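Small Cabinets, Session 4: Drawers That Open and Shut Without a Fight
Handout for the evening group, Rurton workshop 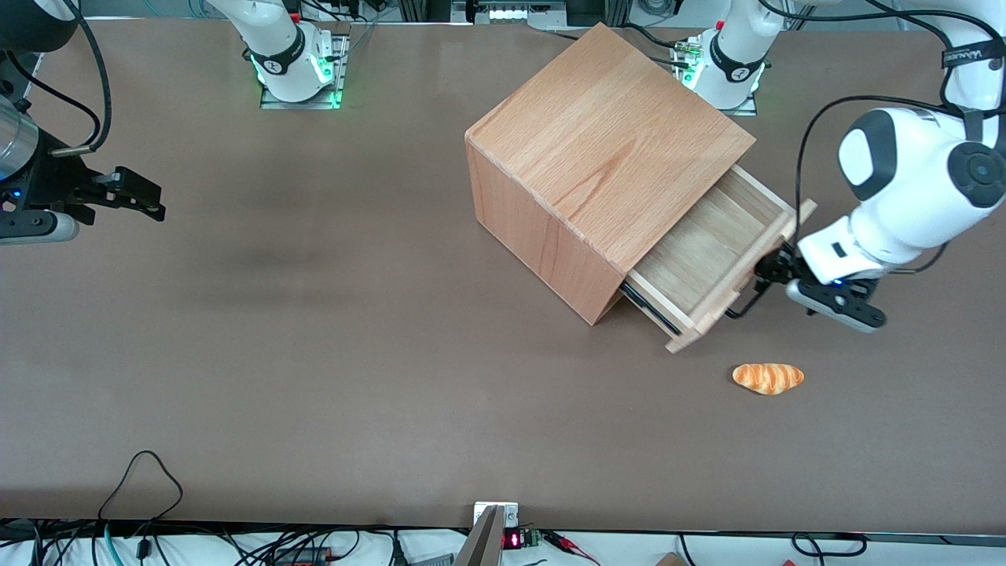 Last time we glued up carcasses and I promised you drawers, so drawers it is. I'm going to stick with the single-drawer cube for the whole session, because it's small enough to sit on a table and you can turn it around and look at it from every side. Everything we do on it carries straight over to a bedside cabinet or a kitchen unit (you just need longer clamps and more patience).

Start from the opening

Please, please measure the opening before you cut anything! I know the drawing has a number on it. Your cabinet doesn't care about the drawing. Measure the width at the front and again at the back, then the height on the left and on the right, and write all four on a piece of masking tape stuck to the top. Use the smallest width and the smallest height. If the back is narrower than the front you'll want to fix that now, with a plane or a sanding block, or you'll be swearing at it in December when the heating's on.

My demo drawer is 190 mm deep on the outside, and the sides are 106 mm tall. If you bought the Wamholm board pack, the long strip comes at 388 mm, and you can get both sides out of it with a little left over for a test piece. Keep the test piece. Write "test" on it, or you'll end up using it as a front (Judite did this twice last term and has given me permission to say so).

Sides, back, bottom

A drawer is four walls and a floor. The sides take the wear, so pick your straightest stock for those and save the pretty grain for the front. Thin sides are fine on something this size, and they leave you more room inside. The bottom should be flat and should sit in a groove if you have a way to cut one. Gluing it flush to the underside works for light things, but then it's the bottom rubbing on the runners and you'll hear it.

Check for square by measuring both diagonals. Do that before the glue goes off, obviously, and then again ten minutes later, because clamps creep.

The front

We're using a plain board with no handle, wider than the box behind it, so there's a bit of overhang at each side to get your fingers on. Don't glue it on yet. Put the drawer in the cabinet, stick the front on with double-sided tape, slide it in and out, shift it until you like it, and only then drill and screw from the inside. Jhun Tiongson taught me the tape trick and I've never gone back to measuring.

Things that go wrong

It sticks halfway. Rub pencil on the sides, slide it in and out, and sand wherever the pencil has polished up.
It tips when it's pulled out. Too much slack above the sides. Glue a thin strip up inside the cabinet.
It racks, meaning one corner goes in ahead of the other. Usually it's too loose side to side, and a short drawer is worse for this than a deep one.
It squeaks. Candle wax!

For next time

Bring your drawer dry-fitted, with no finish on it yet. Read the Pletton sheet on runners, only the first two pages, the rest is about metal slides and we won't get there. We need 240 grit as well. I have a box of 500 screws from El Fassi, so nobody needs to buy any.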